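Notebook, July 2023
Teleop demos in the sim kitchen, fish/tomato transfer

Picked this up from Alfie Parsons, who has moved over to the Provberg hardware. His handoff note says the kitchen task is "basically done, just needs more demos." I have read that line in other people's notebooks before and I don't believe it yet.

Setup as inherited: Holroyd branch of the simulator, single white arm at the counter, Skimance handheld controller for the operator, Sollunlow doing the recording and the train/test split. Task is to get the food out of the big white tray and onto the flat gray one. Item order is up to the operator. I think that is a mistake, see further down.

Alfie left 533 demos. First thing I did was replay a batch of them with the task text hidden and try to say from the arm motion alone which item the operator was going for. Couldn't do it until the gripper was nearly on top of the thing. Operators drift out over the middle of the tray, stop, think, then commit. The stopping and thinking is in the data, and the policy copies it faithfully. Anyone who has seen the trained arm dither over the tray and called it "deliberating" should go replay the demos. It learned to dither from us.

Second complaint. The controller clutch. When you let go of the trigger to re-center your hand, the arm holds still, and those frames are kept. Sollunlow has a filter for idle frames but it was switched off in the config, no comment, no date. Turned it on, and it ate the pause before gripper close as well, and that pause matters for the fish. Turned it off again. Need something that looks at the trigger state instead of the arm velocity. The trigger state is logged as of January, so older demos are out of luck.

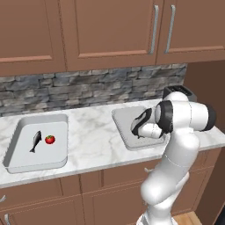 Third, and I know this will annoy people: I don't think the success check is checking what we want. It asks whether the item's center is over the gray tray and below a height threshold. The fish can be half off the rim with its tail on the marble and still pass. I dropped it there on purpose and got a green light. Tomato is worse in a different way, it can roll across the tray and be counted on the way through. The check should wait for things to settle. One-line change, more or less, but it means every number in the January writeup has to be rerun, and I suspect that's how it stayed as it is.

Did my own session in the afternoon. 100 demos was the plan. Got through fewer, my wrist gave up before the list did. Things I noticed while driving:

- The elbow swings wide to the right when you go from the left tray to the right one. I never commanded that, the solver picks it. Two operators with the same hand path can end up with different arm poses depending on where they started.
- No depth feel at all. I was judging height off the gripper shadow, and the policy has no reason to use the same cue.
- I got faster over the session and sloppier at the release. Early and late demos from one person should probably not be treated as the same operator.
- Fish is best grabbed across the body, behind the head. Grabbing near the tail gives a pendulum.

The argument for teleop over the scripted planner was always that humans give more natural motion. Fine. What I recorded today was a person fighting a trigger and a laggy view, and I would not call it natural. The planner demos are ugly but at least they're ugly the same way each time. I'd like to see both trained at equal demo count before we collect any more by hand. Alfie thinks that comparison was run once. I can't find it.

To do:
- fix item order in the prompt (fish first, then tomato) for the next set
- settle time on the success check, then rerun the old checkpoints
- idle filter keyed to trigger state
- ask Alfie where the planner comparison lives, if it lives anywhere
- second pair of hands for labeling replays, I no longer trust my own guesses after seeing so many

Haven't deleted anything of the 533. Tagged the pre-trigger-log ones "old" and left them out of tonight's run. Run is on machine 2, config saved next to the checkpoints.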